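We use cookies to keep you signed in and to count visits. By continuing to browse you agree to this. Manage settings

Loan desk to council table: Army vet Tarun Dixit takes over Listville veterans office

By Anju Khurana
7 December 2021

LISTVILLE - Tarun Dixit still gets up at 4:40. No alarm. Old habit from the motor pool, he says, and his wife has quit complaining about it.

Dixit, an Army veteran and for the past nine years a loan officer at Zosten Savings, started last week as the county's veterans service officer. He replaces Trilok Shakya, who held the job for 22 years and retired at the end of last month. Shakya is staying in town. He has told people he will answer the phone if it's Dixit calling and not otherwise.

The job is full time, county paid, and based in the old annex on Tan Street, second door past the license plate window. Hours are 8 to 4:30, closed over the noon hour. Walk-ins OK, but appointments go first.

Dixit grew up here, the middle of three boys. He enlisted the summer after high school. Basic in South Carolina, then Missouri, then a long stretch in Texas where he kept trucks running and learned to do paperwork nobody else in the unit wanted. One deployment. He doesn't say much about it.

"I was a mechanic who could spell," Dixit said. "So I got handed the forms. Leave forms, parts forms, everybodys forms. I didn't mind it."

He got out as a sergeant after six years and came home in April with a duffel bag and a used pickup. Worked the yard at Proswood for a while, stacking lumber, then took night classes. The bank job came through a notice on a bulletin board. He began as a teller and moved to home loans two years later, where a good share of his customers were veterans trying to sort out their eligibility papers.

That was where he met Shakya, mostly over the phone.

"He'd call me up and say, Tarun, you've got a fellow in front of you and he's missing his discharge copy, send him over," Dixit said. "And I'd send him over. Twenty minutes later the fellow's back with the copy. I never knew how he did it that fast."

The answer is filing cabinets. Shakya leaves behind 11 of them. The office has records going back to the 1940s, some typed, some in pencil. Getting those scanned is first on Dixit's list, and the county board has set aside money for a part-time clerk to help starting in the new year. The posting is not up yet.

By the office's own count there are 1109 veterans living in the county. Shakya thinks the real figure is higher, since people move in and don't register. Last year the office handled 2033 phone calls and visits, most of them on health care enrollment, disability claims and burial benefits. Almost 300 claims were filed. Shakya did all of it alone exept for a summer helper.

Renzo Russo, a Navy veteran from the north end of the county, was in the office on Dixit's second day to ask about hearing aids. Russo said he had put it off for years.

"My daughter drove me down and sat there so I wouldn't leave," Russo said. "He was patient about it. I had to have him repeat things, which I guess is the point."

Russo's claim has been sent in. He was told to expect a letter and not to throw it away.

Dixit says that's a bigger problem than people think. Letters come in plain envelopes, get taken for junk, and a deadline goes by. He wants anyone who gets something they don't understand to bring it in unopened or opened, doesn't matter, and he'll read it with them.

Also planned: evening hours one night a month, beginning after the holidays, for people who can't get off work. A van ride to the regional clinic is already running and will stay the same. Riders need to call two days ahead. Drivers are needed, too. A regular license is fine but there is a physical.

Board member Jitendra Rajput, who sat in on the interviews, said there were seven applicants and four were called in. All four were veterans, which state rules don't require but the board prefered.

"Tarun knew the forms already," Rajput said. "And he'd dealt with people who were upset about money, which is good training for dealing with people who are upset."

The vote was unanimous. Pay was not discussed in the open meeting but is listed in the minutes, available from the clerk.
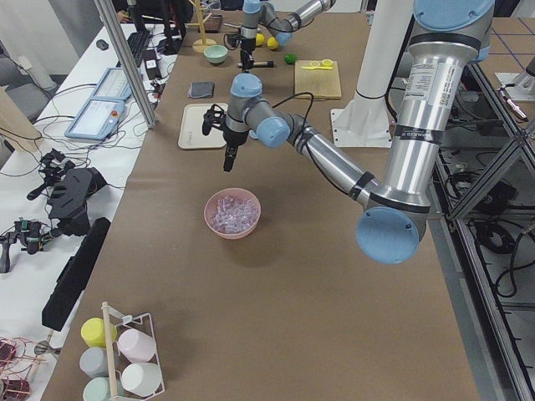
Two robot arms at a table with a pink bowl and lemons.

An open house for Shakya and Dixit is set for later this month at the annex, coffee and bars, no gifts. Shakya asked for no speeches either. Rajput said there will be one speech. There is seating for 100 if the hallway doors are propped open, and parking is in the rear lot. The front steps are still being repaired so use the ramp on the side.

Surviving spouses are also served by the office and Dixit says they're the group he worries about most. Many don't know they may qualify for anything. He spent part of his first week phoning through a list Shakya left him on a yellow pad, names with a check mark or a question mark next to each. He was about half way down it when he talked to the paper.

His own parents used the office, he said. His father served before the family settled in Listville and never asked for a thing until his knees went. Shakya filled out the application at the kitchen table.

"Dad signed it and then argued with him for an hour," Dixit said. "It came through, though. He got the brace and the shots and he went fishing again."

Dixit and his wife have two girls, both in grade school. The younger one visited the annex and asked which cabinet was hers. He gave her the bottom drawer of the one by the window. It has crayons in it now, and a stapler she is not supposed to have.

What to bring on a first visit: discharge papers if you have them, photo ID, marriage certificate if filing for a spouse, and any letters recieved in the past year. If the discharge papers are lost, come anyway. The office can request a copy.

Sign up for our morning newsletter. Local headlines in your inbox, free.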